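Venham Games > Kistano > Help > FAQ

Kistano: Frequently Asked Questions 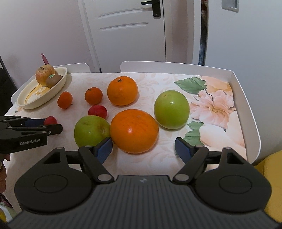
Green apples and an orange on a floral tablecloth.

Kistano is a market-town game for one to four players, made by Venham Games. You run a stall, grow what you sell and try to keep the town of Dekevbridge fed through the winter. The answers below cover the current version.

Which consoles can I play it on?

Kistano is out on Windows PC and on Nintendo Switch. There is no Mac version. We have no plans for a phone version, and anything in an app store using our name is not ours.

Do I need to be online?

No. The single-player game works fully offline once it is installed. You need a connection for shared towns, for downloading updates and for the seasonal markets.

Can I move my save from PC to Switch?

Yes, with a Venham account. Open Settings, choose Saves, then Upload. On the other machine, sign in with the same account and choose Download. Only one save per slot is kept on the server, so uploading replaces the older one. Shared towns can't be moved, as they belong to the host's machine.

How does co-op work?

One player hosts and the others join with a town code. On Switch, 2 players can also share one console with split controls. Guests keep the coins and recipes they earn but leave their buildings behind. If the host quits, the town saves and everyone is sent back to the title screen.

Can PC and Switch players play together?

Not at the moment. Emanuel Lungu, who looks after the network code, has it working in test builds, but shared towns still drop out too often when the two are mixed. We'll post on the news page if this changes.

Why has my stall stopped selling?

Check three things. The stall must have a sign, the path to it must be clear, and your prices must be under the limit set by the town hall. Customers will also walk past if your stock is more than a week old in game time. Old stock shows a grey border in the crate menu.

How many items are there?

There are 246 items you can sell. The almanac lists them all, including those you haven't found. Seasonal items count towards the total, and missing one year's market doesn't lock you out, as each market comes round again.

When does the Crăciun market open?

It opens at the start of the in-game winter and lasts until the snow melts. The music for it was written by Lăcrămioara Grecu. To enter you need 700 coins for the pitch fee and a lit lantern on your stall.

How do I unlock the upper mill?

Finish the bridge repairs and then bring 3,000 coins to the miller. The money is taken in one go. If the miller only talks about the weather, sleep until the next morning and speak to him before 9 am. This is a known bug and sleeping clears it.

My game crashes when I open the map. What should I do?

On PC, update your graphics driver first, then turn off Detailed Water in the video settings. On Switch, close the game fully and start it again. If it still happens, send us the crash file and tell us which part of town you were in. Please don't delete your save before writing to us.

Can I change the controls?

Yes, on both versions. Text size, camera speed and hold-or-press options are in the same menu. Kerubo Kirui has added a one-handed layout, which you can find under Presets.

Can I stream the game or put videos online?

Yes, and you may earn money from them. You don't need to ask. Please don't upload the soundtrack on its own.

Will there be more updates?

The next one is planned for November. It fixes the miller bug and adds a second fishing spot. Grigore Sandu and Brândușa Ghiță are working on new shop interiors, which will follow in a later update. Both will be free.

Contact support | © Venham Games | Back to top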